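4.2 Turnover scheduling and late checkout requests

The second part of the study concerns the interval between guest departure and the next arrival in short-term rental homes. Records were drawn from 300 listings managed through Sestis, a booking and cleaning scheduler used by small hosts. Listings with no same-day turnover during the study period were removed, leaving 249 for analysis. All hosts set their own checkout hour, and most had chosen 11 a.m.

For each turnover we logged the posted checkout time, the time the door lock was last closed by the departing party, the time the cleaner entered, and the time the cleaner marked the unit ready. Lock records came from Driltine keypads. Where a guest left by a door with no keypad, the cleaner's entry time was used as the upper limit for departure. Diệp and Trịnh used the same rule in their earlier work on weekly rentals, and keeping it allows the two sets of results to be compared.

A turnover was coded as late if the unit was marked ready after the posted check-in time. Late checkout requests were coded separately as granted, refused, or unanswered. Unanswered requests were kept as their own group after a first reading of the messages showed that many guests took silence as consent. Two readers, Ekanayake and Bùi, coded the messages independently and settled differences by discussion.

Granted requests had a weaker link to late turnovers than expected. The hosts who granted them had usually told the cleaner the same evening, and the cleaning slot moved with the departure. Unanswered requests showed the stronger link. In these cases the cleaner often arrived on the original schedule, found the guests still inside, and went on to another unit before returning. The delay was then set by the cleaner's route and had little to do with the extra time the guest had used.

Unit size was entered as a control. So was the presence of on-site laundry, which lengthened cleaning by up to 30 minutes when sheets were washed between stays and no second set was kept in the unit.

Figure 3. Open desktop tower with its side panel removed.

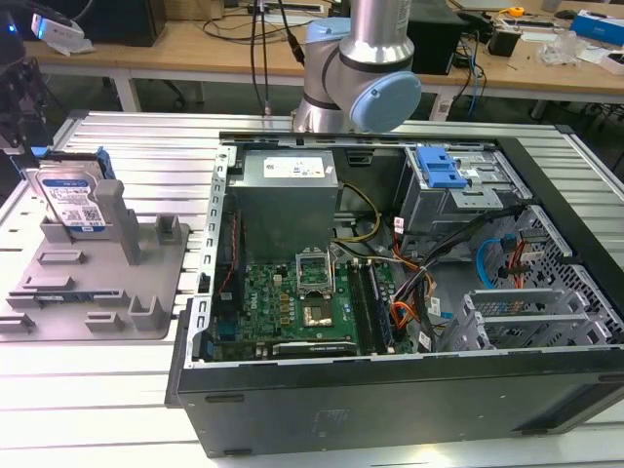
Should a host refuse every late checkout request on a same-day turnover?

The records do not support a blanket refusal. A prompt reply, passed on to the cleaner the evening before, was tied to fewer late turnovers than no reply at all.

The March records were examined separately, as several hosts changed their check-in hour during that month. Leaving them out did not alter the direction of any result reported in this section.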